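Unit 2: Why We Forget the Milk
Notes for Memory and Everyday Life, taught by Delia Tapia

Read these before the session, or in the hallway outside it, as is traditional.

Short-term memory is small. Most people can hold a handful of unrelated items for a few seconds, and then somebody asks what time it is. A shopping list is a fine test of this. You leave home with the whole list in your head and come back with candles.

The serial position effect

Items at the start of a list get rehearsed the most. Items at the end are still fresh. The middle sinks. If you want your roommate to buy the milk, say it first or last, and put whatever you secretly don't want in the middle.

Chunking

Group items and each group takes up one slot. "Breakfast things" is easier to carry than six separate foods — provided you and your past self agree on what breakfast is. Niall Sutherland's chapter on the Nellcombe lists is good on this. Skip the 17 pages on method unless you enjoy that sort of thing.

Categories as cues

A category name can pull back words you swore were gone. "Fruit" is the usual one in class: pineapple, banana, watermelon. It will also pull back words that were never on the list, and you will be very sure of those.
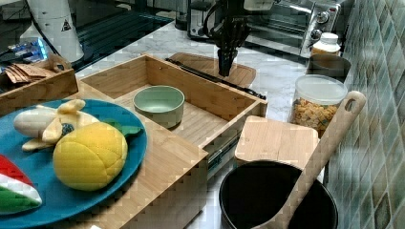 For next time

Write down 40 common nouns, read them once, wait ten minutes, and recall as many as you can. Mark where each remembered word sat on the list. Anyone reporting a perfect score will be asked to do it again in front of us.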